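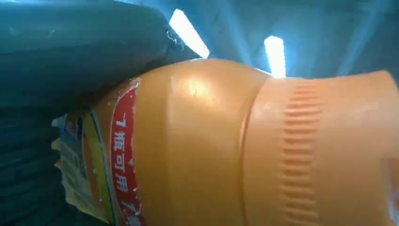
Magazine > Packaging > Features

The Slow Loosening of the Screw Cap

By Bohumila Machala
August 2021

A screw cap is at its tightest in the second it leaves the capping head. From then on it relaxes. The plastic creeps under load, the threads settle against each other, and the force pressing the sealing surface onto the bottle neck drops, quickly in the first hours and slowly for months after that. A cap that went on correctly can be a poor seal by the time a customer gets it home.

The filling industry describes this with two numbers. Application torque is the twist used to put the cap on. Removal torque is the twist needed to take it off, usually measured a day later on a bench tester. The second figure is normally lower than the first. How much lower depends on the cap resin, the neck finish, the liner if there is one, the temperature of the liquid, and whether any of that liquid got onto the threads.

At Wurness, a contract filler that handles drinks, syrups and household liquids, the day-old figure is the one that releases a batch. Žofie Šimek runs the closure bench there. Her instrument is a Trodus, a spring-loaded turntable with four pegs that grip the base of the bottle while the cap is turned by hand. It is slower than the motorized testers and gives readings that vary with the operator, so each shift has one assigned tester and the name goes on the sheet.

"People turn too fast," Šimek said. "The needle overshoots and they write down the overshoot."

The work is repetitive. A bottle is clamped, the cap is turned at a steady rate until it breaks free, the peak is written down, and the bottle is set aside. It is not recapped and tested again, as the threads have already been polished by the first removal and would read low.

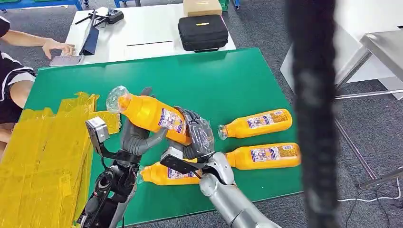
Torque is also only an indirect measure. What keeps liquid in is the vertical force at the sealing surface, and torque is a stand-in for it that mixes in thread friction. Two caps with the same removal torque can have very different sealing force. A trace of sugar syrup dried in the threads raises the removal reading and does nothing for the seal. A slip additive in the cap resin, usually there to make the cap easier to open, has the reverse effect: more of the twist reaches the sealing surface and the reading looks weak.

Wurness met this in a 355-milliliter bottle it fills at its Dosham plant. The cap supplier, Kuruc, changed the amount of slip additive between one lot and the next. Removal torque fell by 20 percent overnight and the batch was held. Šimek's group then ran vacuum leak tests on 100 bottles from the held batch, submerging them in dyed water and drawing down the air above. None leaked. The torque limits had been written for the old resin and were measuring friction as much as anything.

Přemysl Trnka, who wrote the original limits, does not defend them. They were set with the caps available then, he said, and should have carried an expiration date. His replacement procedure sets the torque window from leak results each time the cap, the neck or the resin changes, and it requires the caps to be stored in the filling room for a full day before use. Cold caps are stiffer and slightly smaller. They reach the target torque before they are fully seated, then loosen as they warm.

Heat in transit is the other large factor. Polypropylene, the usual cap material, and PET, a common bottle material, expand at different rates. In a hot trailer the cap grows more than the neck, the thread load drops, and the plastic creeps faster at the same time. When the load cools the dimensions return. The force lost to creep does not. Bottles that ride on their sides have liquid against the seal for the whole trip, so a marginal cap that would pass unnoticed upright becomes a sticky case.

Trnka's view is that most leak complaints can be traced to the capping head, and that storage and shipping get blamed when the clutch on the head has simply worn.

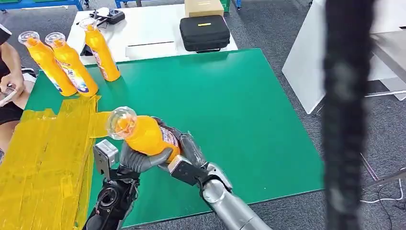 Josphat Khaemba disagrees, and says the neck of the bottle deserves more suspicion than the clutch. A neck that is slightly oval will take full torque and still seal on only part of its circumference, he argues, and no torque tester will show it. He would have every plant measure ovality on incoming bottles before touching a capping head. In his experience the clutch gets replaced first on the grounds that it is the part with a part number.

Both positions can be checked, and Wurness intends to. A trial planned for September will run caps from a single Kuruc lot on two sets of bottles, one sorted for round necks and one unsorted, with a rebuilt clutch and a worn one. Removal torque will be read at one day and again after 6 weeks in a heated room. Vacuum testing follows at both points.

Otakar Slanina, the Dosham plant manager, has already approved one change without waiting for the results. The threads are now rinsed and blown dry ahead of the capper on every syrup run. The rinse adds a station to the line and a drain that has to be cleaned each shift.

Get packaging features in your inbox. Enter your email address to subscribe to our newsletter. You can unsubscribe at any time.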